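Point d'avancement – projet Zekitz, téléopération bimanuelle
Période : depuis le rapport de janvier
À : Kokkonen, suivi des projets soutenus
De : équipe Manipulation, site de Davstead

Je fais court, on est en pleine campagne d'enregistrement et la salle est réservée jusqu'à 18 h.

En deux mots

Collecte bien lancée, un peu en retard sur le calendrier, en avance sur la qualité. Budget tenu hors poste maintenance (voir plus bas). Une décision à prendre de votre côté sur les mains.

Où on en est

Objectif de la convention : 3 000 démonstrations exploitables sur la tâche d'assemblage, toutes variantes confondues. À ce jour environ 55 % du total, relues et acceptées. Le reste des enregistrements est soit en attente de relecture, soit écarté. On écarte plus qu'au début, c'est voulu : au premier trimestre on gardait des démonstrations hésitantes, avec des reprises au milieu, et le modèle apprenait les hésitations. Il s'arrêtait au-dessus de la pièce, repartait, s'arrêtait encore. Joli à voir, inutilisable.

Nouvelle règle depuis : une démonstration avec plus d'une reprise de prise part dans un dossier séparé. On ne la jette pas, elle servira pour l'apprentissage de la récupération d'erreur (lot 4, pas commencé).

Côté opérateurs : formation raccourcie. Un nouvel opérateur fait maintenant 20 essais à vide avant d'être enregistré. Avant on laissait chacun juger, résultat très inégal. Usa Kamolrat a écrit le petit guide de prise en main, deux pages, disponible sur le partage.

Ce qui a changé dans le protocole

Le plateau de pièces. On est passés à une feuille imprimée avec les contours des emplacements. Gros gain de temps pour la remise en place entre deux enregistrements, et surtout on peut enfin comparer les positions de départ d'une séance à l'autre. Défaut connu : la feuille glisse si on ne la fixe pas bien, et un décalage de quelques millimètres suffit à fausser la comparaison. Nouveau gabarit en cours de découpe.

Les petites pièces d'abord. L'ordre était libre, il est maintenant imposé pour la moitié des séquences : chevilles, puis disque, puis cylindres. L'autre moitié reste libre pour garder de la variété. On verra à l'entraînement si ça vaut la peine, pas d'avis pour l'instant.

Retard de transmission. Toujours notre point noir. Entre le geste de l'opérateur et celui du bras, on était montés à un niveau franchement gênant après la mise à jour du réseau. Redescendu à 60 ms, stable. Sur les chevilles ça reste sensible : l'opérateur ferme les doigts un peu trop tôt par réflexe, puis corrige. Avec l'habitude la correction disparaît presque, mais les débutants en souffrent.

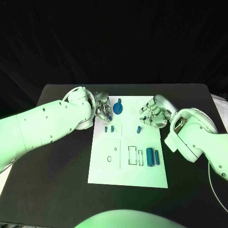

Usa Kamolrat trouve que les chevilles prennent trop de place dans le plan de collecte. Selon elle, un opérateur qui réussit les chevilles réussit tout le reste, mais l'inverse n'apprend pas grand-chose, et on ferait mieux de passer une partie des séances sur les pièces longues, où la réorientation en main est mal couverte. Elle demande aussi des pauses plus longues pour les opérateurs : la prise du bout des doigts fatigue vite, même sans aucun effort réel, et les fins de séance se voient dans les données.

Je suis d'accord sur les pauses, c'est déjà appliqué. Sur la répartition, moins sûr. Les chevilles sont le cas que Norkano regardera en premier à la démonstration finale, et c'est là qu'on échoue encore le plus. Compromis proposé : on garde le volume prévu pour les chevilles mais on reporte les variantes d'éclairage, et on récupère ce temps pour les pièces longues. À valider avec vous.

Premiers résultats d'apprentissage

A prendre avec prudence, l'évaluation est petite et faite par nous. Un modèle entraîné sur les seules données relues se débrouille nettement mieux que celui de l'automne sur la saisie du disque. Sur les cylindres, correct quand la pièce est dans son orientation habituelle, mauvais sinon. Sur les chevilles, la saisie passe souvent, la dépose beaucoup moins : la main arrive au bon endroit, s'ouvre, et un doigt accroche la pièce en repartant. Les opérateurs font un petit mouvement de recul avant d'ouvrir complètement, presque inconscient. On pense que la cadence d'enregistrement le rend peu visible. Essai prévu avec une cadence plus élevée sur un sous-ensemble.

La coordination des deux mains reste faible. Dans la plupart des séquences une seule main travaille et l'autre attend. Normal pour cette tâche, mais du coup le modèle apprend surtout à attendre avec la deuxième. Il faudra des séquences où les deux servent vraiment : passage d'une main à l'autre, maintien du disque pendant l'insertion. Script en cours d'écriture.

Matériel

– Un câble de poignet remplacé. Passage à revoir, il frotte à chaque rotation complète.
– Dérive du zéro sur un doigt. Recalibrage en début de séance, ajouté à la check-list.
– Interface opérateur : plus de plantage depuis le changement de version. On touche du bois.
– Stockage : ça va se remplir plus vite que prévu si on augmente la cadence. Devis demandé.

Le poste maintenance dépasse donc un peu, compensé par les déplacements non faits. Pas de demande de rallonge à ce stade. Tableau détaillé envoyé séparément à votre comptabilité.

Ce qu'on attend de vous

Accord écrit sur le report des variantes d'éclairage. Sans réponse on continue selon le plan initial.

Décision sur le jeu de doigts de rechange. Le délai du fournisseur est long, et si un doigt lâche pendant la campagne on perd des semaines, pas des jours. Je préfererais commander maintenant.

Confirmation du format de livraison des données. La convention dit une chose, l'annexe une autre. On enregistre dans les deux pour le moment, ça double le volume et ça ralentit les relectures.

Suite

Fin de la collecte sur pièces courtes, puis bascule sur les pièces longues dès que le gabarit est là. Entraînement intermédiaire lancé en parallèle. Visite de Norkano à caler, de préférence un matin, les opérateurs les plus expérimentés sont présents jusqu'à midi. Prochain point à la même fréquence, avec cette fois les courbes d'évaluation que je n'ai pas eu le temps de mettre au propre. Désolé pour les coquilles, relu en diagonnale.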